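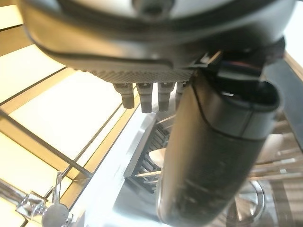 Home News Projects People Events Contact

Zolulo passes 583 recorded examples in its kitchen and workshop project

17/08/2024

The robotics group at Zolulo has passed a milestone it has been chasing all summer: 583 finished recordings of a robot arm doing small, everyday handling jobs, every one of them guided by a person and saved for a learning system to study.

The project goes by the name Grotik, and it starts from a simple idea. Instead of writing out each motion in code, the team has people steer the arm through a job while the cameras and joint sensors record everything. Do that enough times, with enough different objects in enough different places, and the software has something to learn from. Getting to "enough" is the hard part, and that's what makes this number such good news!

"I still get a kick out of seeing a clean one come in," said Abrehet Berhe, who leads the recording work. "You reach, you close the fingers, the thing comes along with you, and you know that one is going in the set. Then you move the object over a little and go again."

Operators work in short turns, 19 recordings at a stretch, then hand over the controls. Berhe says tired hands make jerky paths, and jerky paths are exactly what the software will copy. Between turns the objects get shifted, rotated or swapped for others, so the arm rarely meets the same layout twice. Cluttered setups are welcome. The group wants examples where the gripper has to work close to other things, and where the view from the wrist is partly blocked by the gripper's own finger.

Failed attempts are kept as well, in a separate folder with a note on what went wrong (missed grasp, slipped, bumped a neighbor). Six operators have taken part so far, and they don't all move alike. One comes in low and from the side, another prefers to hover and drop straight down. Berhe likes that. She wants the system to see more than one good way of doing a job, and she has asked the operators not to compare notes too much.

Of the recordings made to date, 279 have been checked and labeled by hand. The checking is done in a viewer called Alis, which plays the wrist camera next to the arm's position so a reviewer can mark the moment of contact. It is slow going, and the rest of the pile will keep the reviewers busy for a while yet.

A first training run on the labeled portion is planned before the end of August. The Shiferaw workshop, which shares the building, has offered more objects for the next batch, and the team has already said yes to all of them. Berhe is hoping for plenty of shiny ones, as reflections give the cameras trouble and the set is short on them.

New operators are being trained now, starting with picking up and setting down before they move on to anything with a lid.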